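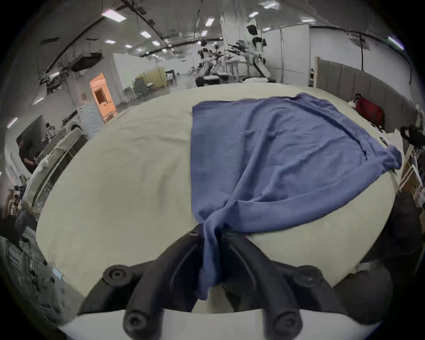
A blue cloth on a bed made up with a pale sheet.

Folding on the bed is a household method of folding laundry in which a made bed serves as the work surface. It is used mainly for T-shirts, towels and other light items, and is common in homes that have no table large enough for the purpose. The mattress offers a wide area at a convenient height, although its softness makes sharp creases harder to form than on a board.

Preparation

The bottom sheet is pulled smooth before work begins, and blankets are removed. Pillows, cushions and bags are moved toward the headboard. 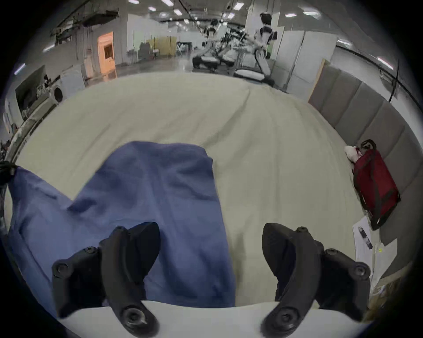

A plain sheet in a light or muted color is generally preferred, as dark garments stand out against it and stray socks are easily found. The Wenddale household manual recommends a clear space 40 inches wide for each person folding.

Method

A T-shirt is laid face down and drawn flat from both sides at once, with light and even tension. Pulling from one corner twists the fabric and leaves diagonal wrinkles.

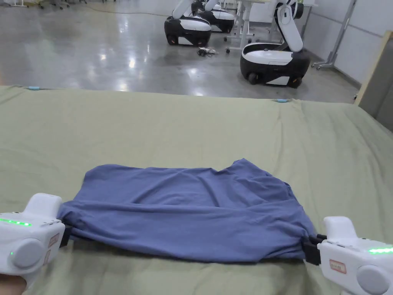

The sleeves are then turned in, the sides are brought to the middle, and the hem is folded up to the collar. Towels are folded in half lengthwise and then in thirds. Finished pieces are stacked at the foot of the bed – heavier items at the bottom – and put away before the bed is next used.

Variations

In the Ellis method, each garment is rolled from the hem after the sides have been turned in. 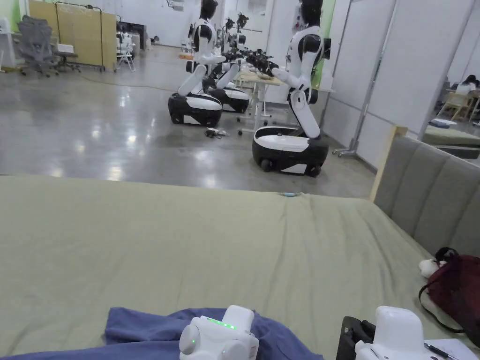 The roll takes up less drawer space but tends to loosen on a soft mattress. Some households place a folding board on the sheet to provide a firmer base.

See also: Ironing; Linen closet; Bed making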